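Why Things Look Slanted
By Ngozi Ezeani

A rectangle has four straight sides and four equal corners. Its shape does not change when you move. The shape your eye receives does.

Light travels from each corner to your eye in a straight line. If one corner is farther away, the side next to it looks shorter. The farther end of the rectangle seems to shrink. This effect is called perspective.

Round bars follow the same rule. The near end looks thick and the far end looks thin.

Try it with a book. Hold it flat in front of you, then tip the top edge away. Draw the outline you see each time. 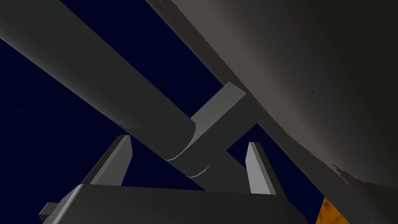 A rod and a bar, crossing. 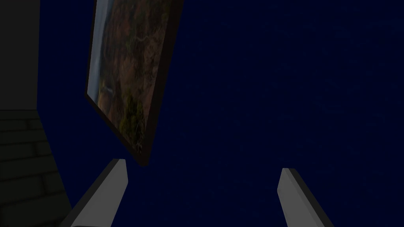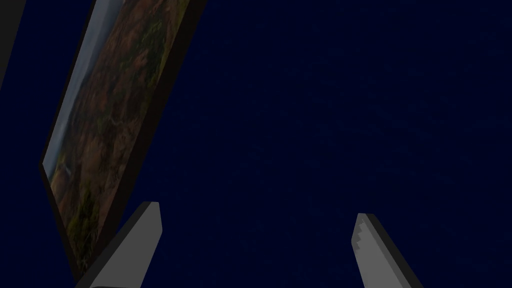
Reading time: 1 minute

Words to know
Parallel: always the same distance apart.
Oblique: seen from a slanted angle.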